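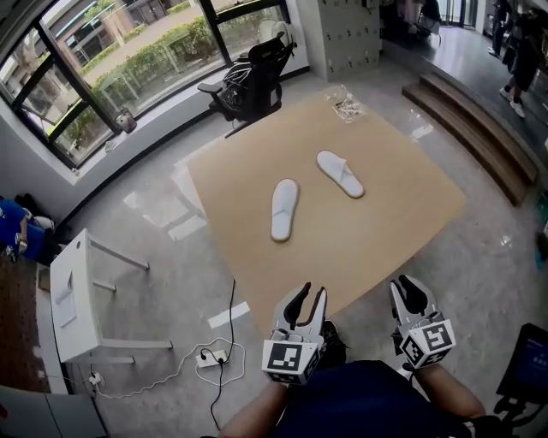

Polished Hard Floors: Frequently Asked Questions

Fakden Floor Care, Hustville. Applies to terrazzo, polished concrete and polished stone in homes and small commercial buildings. Resin floors and painted slabs are covered on a separate page.

What cleaner should I use for routine mopping?
A pH-neutral cleaner diluted to the maker's rate. Our own product, Sustton Neutral, is mixed at 2 capfuls per bucket of cool water. Using more does not clean better and leaves a film that shows as streaks in low light.

Can I use vinegar or a bathroom descaler?
No. Both are acidic. Terrazzo with marble chips, limestone and concrete all contain calcium compounds that react with acid. The result is a dull spot called an etch, and it has to be polished out mechanically.

Is an etch the same as a stain?
No. A stain is material absorbed below the surface and usually looks darker than the floor around it. An etch is damage to the surface itself and looks lighter or flatter. Tilt your head so a window reflects in the floor. If the color is right but the reflection breaks up, it is an etch.

Do I need a sealer?
Most polished floors benefit from a penetrating sealer, which slows the uptake of oil and water without adding a visible coat. To check an existing sealer, put a few drops of water on a clean area and wait 3 minutes. If the floor has darkened under the drops, reseal. Test near the sink and the entry door as well as in the middle of the room.

How long after sealing can the floor be walked on?
Light foot traffic in clean socks or indoor slippers is fine once the surface is dry to the touch, normally the same evening. Hold off on rugs, tape and furniture until the cure time on the label has passed.

What can I put down to protect the floor during other work?
Clean, dry corrugated cardboard or breathable floor protection paper. Sweep first. Grit trapped under a cover scratches as badly as grit under a shoe. Plastic sheeting should not be left on a recently sealed floor, and printed cardboard should not be used anywhere it may get wet, as the ink can transfer.

Which grit should I choose for a hand repair?
Small scratches can be worked with Simard resin pads, starting at 300 and finishing at 500 for a satin surface. Keep the pad wet and flat. A high-gloss floor needs finer pads than these and is normally a machine job. Try a hidden area first, such as inside a closet.

Is a polished floor slippery?
When clean and dry, a properly finished floor has good traction. Water, dust, cooking oil and leftover detergent all reduce it. If a floor feels slick right after mopping and stays that way when dry, rinse it with plain water and repeat until the rinse water no longer foams.

Can I wax over it?
We advise against it. Wax hides small scratches but turns yellow, collects dirt and must be stripped before any repair or resealing.

Do you offer on-site assessment?
Yes, in Hustville and the surrounding county. Please do not apply any product in the week before the visit. The February schedule fills early. Requests go through the contact form.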